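Section 4. First run in the simulator

Do this before you power the real arm. Takes 15 minutes, less if Katene is already installed.

1. Start Katene. Wait for the green status line at the bottom. Don't click anything while it loads.
2. File > Open Kit > Tonholm Gripper 2. Older kits show up in the list too, ignore them.
3. Port goes to 1401. If your office blocks it, use 694 and restart.
4. Pick a ground. Any of the stock ones will do for a first run.
5. Set View to Wrist. Jaws at the bottom, ground behind.
6. Press Home, then Open.

NOTE: Home first, always. Open without Home gives error 15 and you have to go back to step 1.

Jaws should now be fully parted, palm bar level across the bottom of the view, nothing between the fingers. The stock dark ground with the pale veins is fine for this, grippper stays easy to pick out against it.
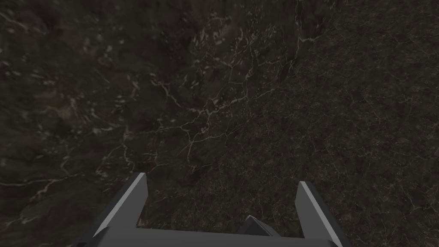

Can the wrist view be used with a ground of your own?
Load it from the Grounds tab as a flat picture file, then repeat steps 5 and 6. Large files slow the view down a lot.

7. Press Close. Slider at half speed or lower.
8. Press Open again. Repeat twice.
9. Save the run. Name it whatever, no spaces.

CAUTION: The simulator has no force limit. A close command that looks harmless on screen will pinch a finger on the real gripper. Set the force limit on the Fliltgate controller before you send any saved run to the arm (Section 5).

CAUTION: Unplug the arm while you are in Katene. Controller will pass commands straight thru if Live is ticked.

If the jaws don't move
- Live is ticked but no arm connected. Untick it.
- Wrong port. See step 3.
- Kit file is from before the January update. Download again, old one opens ok but wont take commands.

If the jaws move the wrong way, swap Invert in Kit Settings. Save. Home again.

Leave Katene open if you are going on to Section 5, you need the saved run.

Related articles
Mounting the Tonholm Gripper 2
Fliltgate controller: setting the force limit
Katene error codes
Adding your own grounds
Idum cable set: which plug goes where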